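Loo rolls, again

Posted 3/5/21

So my life at Kerkeck is now mostly toilet paper. We're gathering examples for Vavard, the learning system I moaned about in December, and the task on my sheet is the bathroom corner: a bit of wall, a holder with a shelf on top, and me with a hand-held gripper, doing the same small jobs over and over so the model has something to copy.
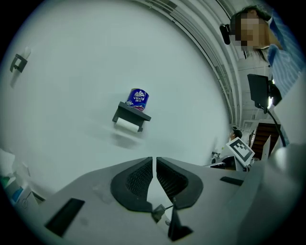
Wrapped roll on the shelf, second roll hanging underneath.

We have 3,149 examples in the folder so far, and 372 of those are mine (my wrist would like that noted!). Malou Lykkegaard checks them all and she is strict – if I dither on the way in, it goes in the bin. She threw out 27 in one go and I sulked right through lunch.

The trick is to move things about between goes. Swap what's on the shelf, come in from a different side, stand somewhere awkward. A blue can makes a nice change from a roll, and coming at it past the loo gives you a completely different view of the same wall.

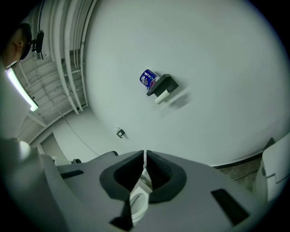
Getting a proper grip

Wrapped rolls are my favourites. They're fat enough to fill the gap between the pads, so you have to line up nicely before you squeeze, and I still catch myself rushing it. 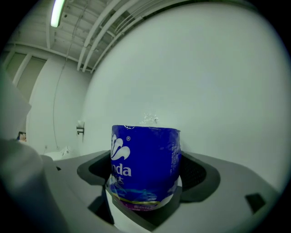 Malou wants slower closing from all of us, and I've got 2 more sheets to get through before we start on the Skedach kitchen list. I'm told there are spoons.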